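Can a robot do my chores yet? – your questions

Last updated February. Eluned Jenkins keeps this page going between other jobs, so bear with.

Can I buy one that does the whole house?
No. Floors, yes, lawns, yes. Anything with two hands is still mostly in workshops and labs.

What about folding laundry?
Getting there. Slow. The Clukero pair we tried took 12 minutes over one bath towel and then dropped it. Flat things are easier than shirts. Fitted sheets – forget it for now.

Loading a dishwasher?
Plates in a tidy stack, fine. Real plates after a real tea, less so. Glasses make everyone nervous.

Why two arms and not one?
One to hold, one to do. Try opening a jar one handed. Most of the bench set-ups people write in about are a pair of arms with simple grippers, fixed at a table, and the work gets brought to them. 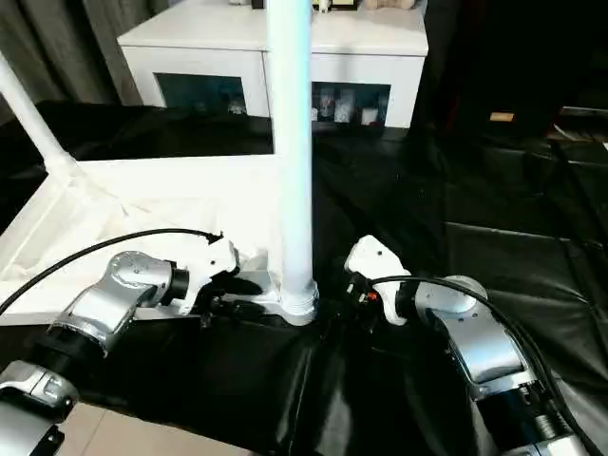 Will a robot be cheaper than a cleaner?
Not for a good while. You pay for the arms, then for somebody to set them up, then for somebody to come back when you move the table. A cleaner copes with a moved table.

Are small workshops using them?
A few. Peeters put one on packing last year and it did 3328 boxes before anyone had to change a part. Same box every time though, wich helps a lot. Duter tried mixed orders and went back to people by the spring.

How often do they go wrong?
Depends on the job. We logged 132 tries at picking up a sock, 111 worked. Sounds good until you're the one picking up the rest.

Is it safe round kids and pets?
Keep them away from moving arms. Slow ones too. Check the maker's sheet, know where the stop button is.

Do you sell the Astetum kit?
No, we don't sell anything. Ask them direct.

My question isnt here
Send it in – replies mostly after 6pm.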